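About us

Plimmont is a small firm that tests robot control software before it goes anywhere near a real machine. Our customers build or run robot arms for packing, sorting and light assembly. They send us their programs and their settings, we run them against simulated arms, and we write down what breaks. We were started by Fathima Siddiqui and Nuwan Nanayakkara, who had both spent years fixing cells on factory floors and wanted to find the faults earlier.

There are 10 of us. We rent the upper floor of a former seed merchant's, with a test area at the back where we keep two real arms behind guarding.

Why this page talks about a fault

Most company pages list the jobs that went well. We get more calls about the one that didn't, so we have put it where people can find it. Everyone who joins us reads the report in their first week, and it explains most of the rules we now work by.

In January we signed off a stacking program for Kodikara, who make small storage units and use one arm to stack parts before boxing. The program had passed every run we gave it. On its second shift at their site the gripper came down on a stack it believed was one part high. The stack was two parts high. The arm did not slow, the upper part was pushed sideways out of the fingers, and it struck the inside of the guard door hard enough to crack the panel.

No one was hurt. The door was shut and the interlock was working. Rajitha Gamage, who was with the customer that morning, pressed the emergency stop and the arm held its position as it should. The line was down for 2 days while the panel was replaced and the program was taken off.

What had gone wrong

There were two faults and we had missed both.

The first was in how the program worked out the height of a stack. It used one camera view and looked for the top face of the highest part. Under bright light the top face lost its colour and the program took it for part of the table. It then fell back on the last height it had stored, and that height was out of date. It raised no warning when it did this.

The second was in the force limit. The limit had been set to 70 newtons for an earlier job with heavier parts and was never lowered. By the time the arm felt enough resistance to stop, the part had already gone.

Our own share of it was plain. Our simulated table had a flat, even surface and flat, even light. We had tested the program in a room where the first fault could not show itself. We had also checked that a force limit existed without checking that it suited the parts. Debashish Matubbar wrote both of those sentences in the report, and the customer was sent the report in full.

How we work now

Lighting is part of every test. We run each stacking or picking task with glare on the surface, with shadow across it, and with the light coming from more than one side. Tables are given grain and marks, as plain grey ones are too kind to the software.

A program that loses sight of a part must stop and say so. It may not use a stored height. We fail any program that does this, even if the stack comes out straight.

Force limits are written on the job sheet next to the weight of the part, and two people sign for them. The person who wrote the program cannot be one of the two.

Before sign-off we do 20 runs with deliberate mistakes put in: a part that is missing, a part already on the stack, a part turned the wrong way. We keep the results of failed runs for as long as we keep the passed ones.

Finally, anything we have passed in simulation is repeated on one of the real arms at low speed before the customer gets it. This step adds time to each job and we do charge for it. We have been asked to leave it out and we say no.

The stacking test

Mizanur Thambiah rebuilt the stacking test after the Kodikara job. It uses two coloured blocks on a wood-grain table. The blocks are simple, but they give us a known size and a clear edge, and a wrong height shows up straight away in the log. The test goes by the name of Kostness, after the village where Mizanur wrote most of it, and it is run on every new version of our own tools as well as on customers' programs. 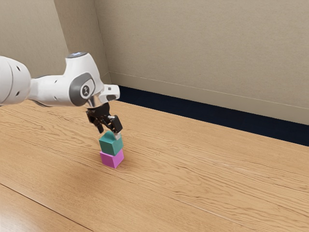 Both views come from the simulated test: the white arm with its gripper at the green and pink blocks, and a look down at the table with a pale patch of glare beyond them.

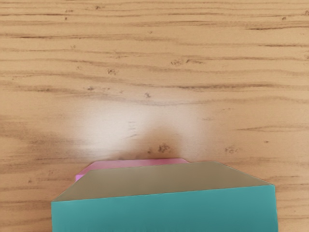 Who does what

Fathima Siddiqui runs the company and is the first person a customer speaks to. She decides whether we take a job.

Nuwan Nanayakkara looks after the two real arms, the guarding and the interlocks. He can stop any test at any point and does not have to give a reason until afterwards.

Debashish Matubbar leads fault reports. If something has gone wrong with a program we passed, the message goes to him first and then to Fathima.

Mizanur Thambiah builds the simulated tables, parts and lighting.

Rajitha Gamage does site visits and operator training, including what to do after an emergency stop — when to reset, when to leave it alone and who to ring.

Working with us

We take on arm programs of any size, from one gripper and one part upwards. We do not test mobile robots. If you need that, Skurken do it and we are happy to pass on your details.

Send us the program, the part drawings, the weights and a few pictures of the place where the arm will stand, taken at different times of day. If there is a window near the cell, tell us which way it faces. Please also tell us about any near misses, including the ones where nothing was damaged.

If you already run a program that we passed and it has done something you did not expect, stop the arm, leave the parts where they are and contact us before restarting it. We don't charge for that call.

Page last checked August 2022.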